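Can a Robot Do My Dishes Yet?
Project report by Amber Maes

I picked this topic because I hate doing dishes (my roommates will back me up on that), and I wanted to know how long until a machine takes over. My first plan was to compare robot prices, but that got boring fast, so I switched to looking at single chores and asking what makes each one hard.

Cups seemed like the easy case. Pick it up, rinse it, set it in the rack, done! Then I wrote out every little step I do myself at the sink and ended up with 14 of them, and that's for one cup with no handle.
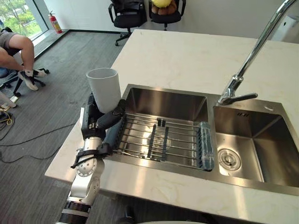
The part I kept underestimating was the grip. Squeeze too hard and a thin cup cracks, too soft and it slides right out once there's soap on it. I don't think about that at all when I'm washing up, my fingers just sort it out. A robot hand needs that worked out for every shape in the cupboard, and our cupboard is a mess.

Shop floors are a different story, I think. Same box, same shelf, same height all day long. Kitchens move around on you.

So my answer for now is "some of it, slowly." For the second half of the project, due in February, I'm doing laundry, and I already suspect socks are going to be awful.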